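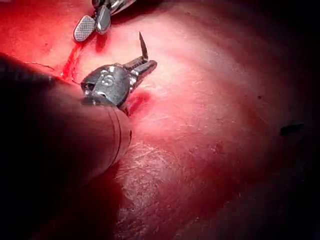
Keeping the needle driver in tolerance: upkeep of one suturing cell
Project report, Floor Hoekstra

3. What we did with the wrist

The maintenance sheet from Dusberg says the wrist joint of a needle driver should be checked every 700 cycles. I could not find out where that number comes from. The supplier's reply was one line long and pointed back to the sheet.

Our log for the left arm starts in October and runs to 2079 cycles. We followed the sheet for the first two checks and then stopped, on purpose, to see what would drift. Jaw closure stayed inside the limit. Cable tension did not – it was low at cycle 1256, and the Clisport software gave no warning at all.

Re-tensioning takes one person and a hex key. The steps we used:

Park the arm and lock the brakes.
Remove the instrument and clean the jaws with a soft brush.
Tighten the pitch cable first, then yaw.
Refit, home the wrist, and close on a test needle.

The homing routine reported "OK" even when I left the yaw cable slack as a test, so I would not trust it as proof of anything.

Brilleo claims up to 2000 cycles for its replacement cables. We have fitted one set and have no opinion yet. One arm in one lab is thin evidence, and the same goes for our own results.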